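# Can a machine pack up a messy craft table yet, or am I dreaming?

Posted in Home & Workshop > Gadgets and Automation

**marg_at_sturow**

Hi all, long-time reader, second post I think. I run the after-school art room at Sturow (the community centre, not the bakery) and my whole life is textas. I counted at the April stocktake and we own 528 of the things, or we did in February, because this time I got 458 with working lids. The kids are lovely but they tip everything out, colour in one corner of a dinosaur and go home. Then it's me, on my own, sorting markers back into tubs until my tea's gone cold.

My nephew keeps sending me clips of robots folding towels and says I'll have one doing the pack-up before I retire. I've got a robot vac at home and it eats socks, so I'm not holding my breath! But I'd love to know from people who follow this stuff — can anything you can buy, or nearly buy, pick up a pile of loose markers and put them away in the right tubs? Doesn't have to be fast. It could go all night for all I care. And is it daft money or just silly money?

Cheers, Marg

---

**Gonzalo Marín**

Marg, this one is right up my alley. I did maintenance on pick-and-place lines for years (packaging, mostly, at Gowda) and I've been tinkering with small arms in retirement, so I have opinions.

Short version: picking up one marker off a flat table, yes. Arms have been doing that sort of thing for ages, provided you know exactly where the marker is. Your trouble is that you never do. They roll, they end up on top of each other, some are fat whiteboard ones and some are skinny, and once a few are crossed over in a tub the gripper has to work out which one it can grab without dragging its mates along.

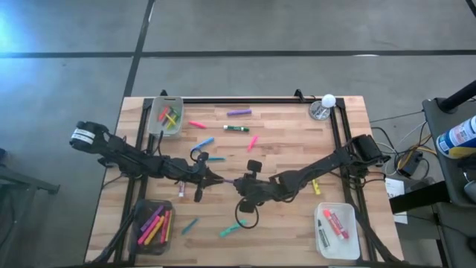 The way people get around that now is to teach by showing. You run the arms by hand through the job over and over, with cameras going, and a program learns to copy what you did. It's a bit like training a new casual who has never seen a table before. It works better than I expected, and it still falls over on things you wouldn't think twice about. Move the tubs, change the lighting, swap in a different brand of marker and it might sulk.

Two arms help a lot, by the way. With one you can pick and drop. With two you can pass a marker from one side to the other, or turn it round so it goes in the right way. The handover is fiddly though! Both grippers are holding the same skinny thing for a moment, and if one lets go early you're chasing it across the floor.

Lids are another story. Finding the matching lid, lining it up and pushing until it clicks is much harder than sorting, because you have to feel the click. I spent most of a winter on that in my shed and got it right maybe one go in five. If your real loss is dried-out textas, then the machine you want is the one I'd trust least.

As for money, hobby arms are within reach if you like swearing at cables of an evening. Something you could leave alone in a room that kids use during the day, bolted down and guarded properly? I wouldn't put my name to it yet. Ask me again in a few years.

---

**takon_tim**

just get a bigger tub lol. one tub, all the colours. kids don't care

---

**Gundent Girl**

Tim's not wrong, but I'd go halfway. I teach Grade 2 and we did blocks of plaster with holes poked in them, one hole per marker, lid stuck in the hole so the pen pulls out and the lid stays put. The kids do the pack-up themselves and you can spot a gap from the door. Cost us a bag of plaster and one very messy lunch hour — wear gloves, it's murder on your hands.

I'd still take the robot if it did the glue sticks.

---

**marg_at_sturow**

Thanks everyone! Gonzalo, I read your bit out to my nephew and he's gone very quiet about the towels. Gundent Girl, how deep do you make the holes? Ours are the chunky ones and I'm worried about the lids working loose.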